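件名: Re: [gripper-ml] Brulten 手持ちグリッパ 評価機の借用について

Najjar です。返信が遅くなりました。評価機の所見をまとめます。

Ye-ji Hyun さんの投稿:
> Brulten の手持ちグリッパ一式を Dukgate 経由で借りられると聞きました。
> 当方は食器の片付け作業の記録が目的で、現在は Tirari の旧型を使っています。
> 知りたいのは次の点です。
> ・開閉の遊びは実用上問題になるか
> ・指先パッドは陶器で滑らないか
> ・左右2台で使ったときの干渉
> ・Coelho の変換ツールで記録を読めるか
> 費用の話は別途で構いません。

先に結論を書くと、薄い食器と軽い容器が中心なら借りる価値はあります。重い鍋を扱う予定があるなら、今回の結果は参考になりません。評価は6月に、実際に使っている台所で行いました。専用の作業台は用意していません。記録は合計371本、うち変換に失敗したものが7本です。

1. 機構と開閉

左右のリンクアームが向かい合って開閉する構成で、ピボットは金属ねじ留めです。納品時の締め付けは左右で差があり、片側にわずかな引っかかりがありました。付属の工具で調整したところ解消しましたが、50本ほど記録した時点で再度緩みを確認しています。作業開始前の点検項目に入れることを勧めます。

遊びは指先で感じる程度にはあります。碗の縁をつかむ動作では支障なし。箸を1本だけ拾う動作では、閉じ切る直前に先端の位置がずれ、やり直しが増えました。Tirari の旧型はこの点では優れています。

2. 指先パッド

青いパッドは表面に細かい凹凸があり、乾いた陶器では滑りません。洗剤が残った碗では保持が不安定になります。淡い青の半透明カップのような薄手の樹脂容器は、強く握ると変形するため、使用者側で加減が必要です。握力の制限機構はありません。

浅い皿は縁の外側からつかむより、片側のパッドを縁の内側に入れたほうが安定しました。ただし、この持ち方は使用者によってばらつきが出ます。複数人で記録する場合は、事前に持ち方を統一してください。

3. 2台同時使用

食器の多い天板では、本体の幅が効いてきます。基部の両側に円形のハウジングが張り出しているので、指先が届いていても本体が先に隣の器に当たることがあります。蛇口の近くでは特に顕著でした。

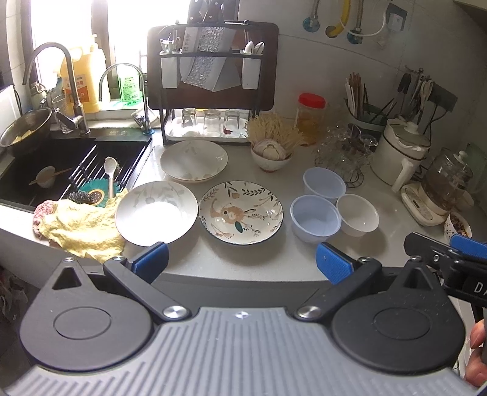 4. 配置条件

手前から奥へ順に片付ける手順にすると、左右の接触はほぼ起きません。奥の碗を先に取ると、前腕が手前の食器の上を通るため、当たる頻度が上がります。シンクの中の小さい碗は、水切りラックの格子越しではつかめません。ラックをずらしてから作業してください。

窓際の作業では、白い碗の縁が明るく飛ぶことがあります。露出を固定するか、遮光するかのどちらかです。当方は露出固定にしました。柄のある皿では問題になっていません。

5. 記録と変換

Coelho の変換ツールで読めます。ただし既定の設定では左右の時刻が揃わず、開始時の同期動作を手動で指定する必要がありました。上記の失敗7本は、いずれも同期動作を省略した記録です。ツール側の不具合ではないと判断しています。

開度の値は0から1に正規化されて出力されます。実寸が必要なら、貸出時に校正表を請求してください。標準の同梱物には入っていません。

6. 貸出条件

Dukgate の窓口に確認した範囲では、最短の貸出期間は2週間、予備パッドは1組付属です。パッドは消耗品扱いで、返却時に摩耗を理由とした請求はなかったものの、契約書には明記がありません。借用前に書面で確認したほうがよいです。

ケースの緩衝材は本体1台ごとに分かれており、アームを開いた状態では収まりません。返送時は閉じて固定バンドを掛けてください。

未確認の項目は、濡れた布の把持、ガラス製ポットの蓋の開閉、長時間使用時の手首の負担です。布については、パッドへの巻き込みが気になるので次回試す予定です。Hyun さんの作業に布巾の片付けが含まれるなら、手順を送ってもらえれば同じ条件で記録します。

変換ツールの設定ファイルが必要な方は、リスト宛てではなく個別に連絡ください。

Fadi Najjar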